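How does wool become yarn?

Yarn is the long, soft string that people use for knitting, crochet and weaving. A jumper is made of yarn. So are most scarves, woolly hats and a lot of blankets. But yarn does not grow on a sheep in one long piece. It has to be made, and people have been making it for thousands of years.

This page explains how it is done with sheep's wool, from the field to the ball of yarn.

Shearing

A sheep's woolly coat is called a fleece. It grows all the time, like your hair. Once a year, when the weather warms up, the farmer or a shearer cuts it off with clippers. This is called shearing. It does not hurt the sheep if it is done properly, and a sheep with a heavy coat in summer can get too hot and ill.

A good shearer takes the fleece off in one piece, so that it can be spread out flat like a rug. The wool on the shoulders is usually the softest. The wool on the back legs is coarser and often dirty, so it is pulled off and kept apart.

Washing

Wool straight from the sheep is greasy. The grease is called lanolin, and it helps to keep rain off the sheep. Some of it is saved and used in hand cream and lip balm. There is also mud in a fleece, and bits of grass, and seeds.

All of this is washed out with hot water and soap. The wool must not be rubbed or stirred hard while it is wet. Each wool fibre has tiny scales on it, too small to see, and if they are rubbed together in hot water they catch on each other and lock. The wool then turns into felt. Felt is useful for slippers, but you cannot spin it.

Carding

When the wool is dry it is full of tangles. Carding means brushing it until the fibres are loose and fluffy. Hand carders look like two flat dog brushes with wire teeth. You put a little wool on one and brush it with the other.

In a mill this is done by big rollers covered with wire teeth. The wool comes off the last roller as a thin sheet, and the sheet is gathered into a soft rope. You can pull this rope apart with your fingers very easily. It is not strong enough to knit a jumper that would last. 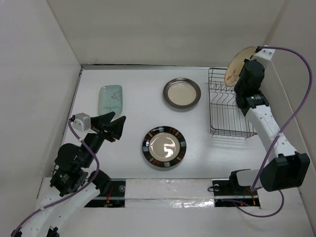

Spinning is what makes wool strong. To spin, you pull the fibres out thin and twist them at the same time. The twist presses the fibres together so that they grip each other and cannot slide apart. The oldest tool for spinning is the drop spindle, a stick with a round weight on it. You hang it from the wool, set it turning and let it twist the fibres as it goes down. Then you wind up what you have made and begin again.

The spinning wheel came later and is much faster. The spinner turns the wheel with a foot pedal or by hand, and the new yarn winds itself on to a bobbin. Machines in mills can fill hundreds of bobbins at once.

Plying

A single thread of spun wool tends to curl up on itself. To stop this, two or more threads are twisted together in the opposite direction. This is called plying. Yarn made of two threads is called 2-ply, and yarn made of three threads is 3-ply.

Find a bit of yarn at home and untwist the end of it. If it comes apart into thinner threads, count them and you will know how many there are.

Dyeing

Wool can be white, cream, grey, brown or nearly black, depending on the sheep. Other colours come from dye. Long ago all dyes came from nature. Onion skins give yellow and orange, madder root gives red, and the leaves of a plant called woad give blue. Most yarn in shops today is coloured with dyes made in factories - they come in more shades and do not fade so fast.

Try it: make yarn with your fingers

You will need a small handful of cotton wool and a friend.

Pull the cotton wool gently until it is a long, thin strip. Stop before it breaks. Hold one end and give your friend the other. Now each of you twists your end away from you with your fingers. Keep the strip straight and keep twisting until it feels firm.

Pinch the middle and bring the two ends together, still holding them tight. Let go of the middle. The two halves will wrap round each other, and you have made a short piece of 2-ply yarn. Give it a tug. Then tug a piece of cotton wool you have not twisted, and see which one breaks first.

Words to remember

Fleece - the coat of a sheep, cut off in one piece
Lanolin - the grease in a sheep's wool
Carding - brushing wool to take out the tangles
Bobbin - the reel that holds the spun yarn
Plying - twisting threads together to make a thicker yarn

Written by Nizar Moussa. Page last checked 10/5/20.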